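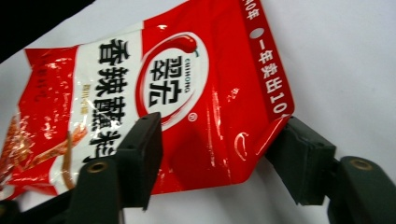
Yara Hattar

Pantry and Dry Goods Check, Asmont Street Shared Kitchen
Walk-through of Sunday, July 28, 2019
Next one due before the Briltus people come for the license renewal

Marks used: OK / FIX / TOSS / ASK. Comments are mine. Replies in the margin are Krum Janevski's and I have left them in, spelling corrected.

1. Shelving anchored to wall
OK. The bracket I complained about in May has been replaced by one that matches none of the others but holds.

2. Lowest shelf clear of the floor by 6 inches
FIX. The shelf is fine. The sack of rice sitting under the shelf has found its own solution.
K.J.: Moved it Monday.

3. Dry goods in closed containers
OK for flour, sugar, oats and lentils. FIX for the breadcrumbs, closed with a hair clip.

4. Container labels readable
FIX. "Stuff (white)" is not a label. Two tubs have it. I have tasted neither and suggest we keep it that way until whoever filled them comes forward.

5. Seasoning packets: outer condition
The Cuihong spicy dipping seasoning, the red and white one with the chili on the logo, is creased all over. Creases alone are not a fail under our sheet, so it gets checked like any other packet: press gently, look along the seams, look at the corners. If powder comes out on your hand, TOSS. If it doesn't, back it goes. Please do not fold packets into quarters to fit them in the spice drawer. The drawer is not that small.

6. Seasoning packets: hanging hole
OK. The small hole near the edge of a packet is for a shop peg. Last year someone used one to hang a packet from the oven knob. Pegs only, and we have no pegs.

7. Seasoning packets: labels in other languages
ASK. The Cuihong packet has 香辣蘸料 in big black characters down the white part, meaning spicy dipping seasoning, so it goes with the chili things and not with the soup mixes. If you can't read a packet, put it in the ASK tray with a note. Guessing is how we got the custard.
K.J.: The custard was edible.
It was eaten, Krum. I will go that far.

8. Allergen sheet matches shelf contents
FIX. The sheet still lists the Givstead granola, gone since spring, and omits every spice blend we own. Copy allergens from the packet or from a translation you trust. A picture of a chili pepper is not an allergen statement.

9. Opened packets dated and clipped
FIX. Marker is on the string by the door. The string is there because of what happened to the other markers.

10. Signs of pests
OK. Traps empty, corners swept. One moth, deceased, on the windowsill, seems to have been passing through.

11. Heat and damp
OK at the shelves, FIX above the kettle. Nothing powdered should live above a kettle. We do this every summer and every summer the paprika turns into a brick.

12. Step stool
OK. All four feet have rubber on them. The Cuadros chair with the wobble is not a step stool, however it was being used when I came in.

13. Pantry light
FIX. Works if you hit the switch plate – I would rather not write that on a form the inspector reads.
K.J.: Electrician booked. Stop hitting it.

Open items go to Krum. The breadcrumbs go to whoever is missing a hair clip.

Y.H.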